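Tarano Arm Build: Frequently Asked Questions
Updated June 4, 2022

What is Tarano?

Tarano is a tabletop robot arm project we run at the Tretidach shared workshop. The arm moves toy blocks around on a wooden board. It doesn't pick anything up. It lowers a plain black cylindrical tool next to a block and slides the block where we want it. Hanyu Shen did most of the mechanical work and Natsumi Morikawa writes the software.

Did you build the arm from scratch?

No. We bought it secondhand with the original controller and a power supply. The parts we made ourselves are the table, the tool and the control program, which we call Isis. The used arm was more than half the budget.

How much did it cost?

569 dollars so far, counting the arm, the table materials, bolts and one replacement cable. It doesn't count the computer, which Natsumi already had, or our monthly fees at Tretidach.

Why push blocks instead of gripping them?

We had a gripper first. It worked on cubes and gave us trouble with stars, and we spent most of our evenings fixing the fingers. A rod has no moving parts. It's limited – you can't stack with it – but we could finally work on the software.

What is the board made of?

Maple. We tried the arm directly on the pegboard and the blocks caught on the holes. The board gives them a flat surface with nothing to snag on. It has a thin beveled rim, which does not stop a block that's moving fast. Keep the speed down near the sides.

Will a different wood work?

Probably. Pick something flat and let it sit in the room for a week before you trust it. Our first board was a pine offcut that cupped, and the tool scraped in the middle. If your board has strong grain, check that your camera software doesn't report the dark streaks as objects. Ours did until Natsumi raised the minimum color saturation.

Why the pegboard table?

The holes let us bolt things down in positions we can find again. When we have to clear the space for another member, we can put fixtures back in the same holes. Ours is made of more than one panel, so there is a seam. Try not to mount anything across it, as the two sides can shift a little against each other.

What is the black-and-white square for?

It's a printed marker. Isis looks for it in the camera image and works out where the table is from that. Print it on matte paper and leave the white border on. We trimmed the border off our first one and the software couldn't find it at all. Once it's in place, don't move it without running calibration again.

How long does calibration take?

Around 11 minutes if the marker is already fixed down. Most of that is waiting for the arm to visit each position. You need to do it after moving the marker, the camera or the arm base. Changing the board calls for a height check only.

How low should the tool go?

As low as you can get without dragging. Set it by hand with a sheet of paper on the board, and stop when the paper starts to catch. If the tip is too high it can tip the taller blocks over when it pushes.

Which blocks are hardest to push?

Cylinders, if you're off center. They roll around the tool and end up behind it. Stars turn when you hit a point, so Isis aims for the inside corner between two points. Cubes are easy. If two blocks are touching, the program sometimes treats them as one, especially when they're the same color. Meng, the sorting routine, handles this by nudging them apart first.

How fast does the arm move?

We cap it at 300 millimeters per second in the air and run it much slower when it is down by the blocks. The arm can go faster than that. The table wobbles if you let it.

Is it safe to reach in while it's running?

No. Press stop and wait until the arm is still. Stay outside the striped tape on the floor whenever the motors are on, and keep cables from crossing the walkway.

What does the setup look like?
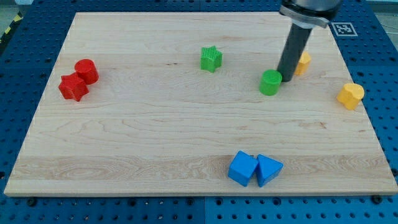
4 min read

Can I use the Tarano table for my own project?

Yes, if you're a Tretidach member and have done the stop-button training with Hanyu. Book the table through the workshop calendar. Please leave the marker where it is, and wipe the board with a dry cloth when you finish.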